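4.2 Bedding and reported warmth

Of the 1355 households that returned the winter questionnaire, 700 were in Vuvuvley and the rest in the villages of the Erkerard valley. The first part asked how bedrooms were heated; the second asked what people slept under and whether they changed it between seasons. Replies to the second part were longer than we had planned for, and 400 of them included written remarks in the space left for comments.

Most households did not heat the bedroom at night. In Vuvuvley the usual practice was to turn the heating off before going to bed and to add a layer to the bed. In the valley, where many houses still have a single stove on the ground floor, the bedroom was often not heated at all until November. Ogundipe found the same pattern in an earlier study of terraced housing, though that work did not ask about bedding.

We grouped padded textiles by how they were stitched. Quilted bedspreads are sewn through at close intervals, which holds the filling in place but leaves thin lines along the seams. Other padded items have few seams and are thicker between them (Figure 3). Respondents did not always keep to these groups, and the word 'quilt' was used for at least two kinds of cover.
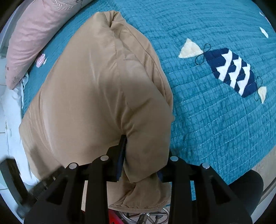 Figure 3. Tan padded item with a stitched seam and a gathered end, on a teal quilted bedspread.

Households that used two or more thin layers were more likely to say they slept warmly than those with one thick cover. The difference was clear in Vuvuvley and weak in the valley. Age may explain part of this – older respondents in the valley used more layers but also reported feeling cold more often.

Interviews were then held in 15 homes. Imani Mosoti carried out all of them, using the Hisura schedule with two questions on laundering added. Several people said they had given up heavy covers once these became hard to wash at home. Draughts from the window were mentioned more often than the cover itself, and we return to them in Section 4.3.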